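Cahier d'atelier, ligne de démontage
27 septembre 2024
Rédigé par Dirk Bosman. Copie à Liesbeth, Karlijn et Firouzeh.

Objet : préparation du budget matériel pour l'année prochaine

Commencé à 8 h avec la liste de juillet. Elle n'est plus bonne, deux lignes sont à supprimer et trois manquent. Je note tout ici avant de refaire le tableau, parce que la dernière fois le tableau était propre et personne ne retrouvait d'où venaient les montants.

Ce qui est déjà payé et ne bouge pas : le bras, son contrôleur, la table. Le contrat d'entretien avec Tennant continue jusqu'à la fin de l'année. Liesbeth demande si on le renouvelle. Mon avis est oui pour le bras, non pour la table, nous pouvons régler la table nous-mêmes.

Doigts de pince. Nous avons une paire montée et une paire de réserve, et la réserve est déjà usée sur une face. Prix de Sirkemach : 157 euros la paire, hors taxes, délai de treize jours ouvrables. Je propose quatre paires. Karlijn préfère six, avec l'argument que le port est le même. À décider lundi. Il faut aussi demander si la version étroite existe encore au catalogue. Avec les doigts larges, on arrive bien sur le cadre du processeur, mais pour les barrettes de mémoire l'espace entre les rangées me paraît trop petit. Je n'ai pas encore mesuré avec le pied à coulisse, à faire.

Changeur d'outil. Deux offres reçues :
Camberg, manuel, 1207 euros, plaque côté robot et deux plaques côté outil comprises.
Zoka, manuel également, 1302 euros, avec trois plaques côté outil et le passage électrique.
La différence est petite et le passage électrique nous intéresse, car autrement il faut débrancher le câble à chaque changement. Par contre Zoka ne donne pas la masse du changeur dans son offre. J'ai écrit pour la demander. Si on ajoute trop de poids au poignet, il reste moins pour la pince et la visseuse, et alors toute la discussion est à recommencer.

Visseuse. C'est le point difficile. Sans elle, le robot attend un opérateur pour le cadre du socket et pour la fixation de la carte mère. Firouzeh a fait la liste des têtes de vis que nous rencontrons sur les cartes de bureau et de serveur. Le cruciforme domine, ensuite le Torx. Les vis corrodées resteront pour la main, je ne veux pas payer un outil pour ce cas.

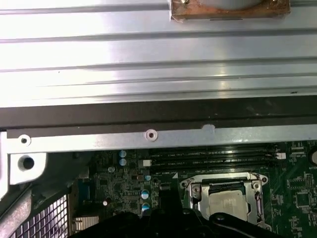
Pour la caméra du poignet, je ne demande pas de remplacement cette année. Le champ suffit pour voir la carte et le rail du châssis ensemble. Ce qui gêne, ce sont les reflets sur la tôle brillante, et cela se corrige avec l'éclairage. Deux barres lumineuses avec diffuseur, montées sur la table et orientées de côté. Karlijn a un devis quelque part, elle le cherche. En attendant je mets la ligne sans montant.

Fixation des châssis. Les brides actuelles sont prévues pour des boîtiers droits. Dès que le bord est tordu, la pièce bouge quand la pince tire. Josefien propose de fabriquer des mors souples à l'atelier mécanique, il faudrait compter seulement la matière et deux jours de son temps. Je préfère cette solution à l'achat d'un étau pneumatique, qui demande en plus une arrivée d'air que nous n'avons pas de ce côté du mur.

Consommables : bacs antistatiques, embouts, gants, étiquettes. Même montant que cette année.

Question de Liesbeth par mail, 11 h 20 : « Est-ce qu'on peut repousser le changeur à l'année suivante ? » Réponse : oui, mais alors la visseuse aussi, l'un sans l'autre ne sert à rien. Dans ce cas je garde les doigts, l'éclairage et les mors, et nous restons avec le dévissage manuel.

À faire
Mesurer l'écart entre les rangées de mémoire sur trois modèles de carte (moi)
Relancer Zoka pour la masse (moi, déjà écrit une fois)
Retrouver le devis des barres lumineuses (Karlijn)
Donner la liste des têtes de vis en fichier et non sur papier (Firouzeh)
Dessin des mors, première version (Josefien)

Ajout 16 h : Sirkemach a répondu, la version étroite existe, au même prix, mais seulement par lot de deux paires. Je modifie la ligne : deux paires larges, deux étroites.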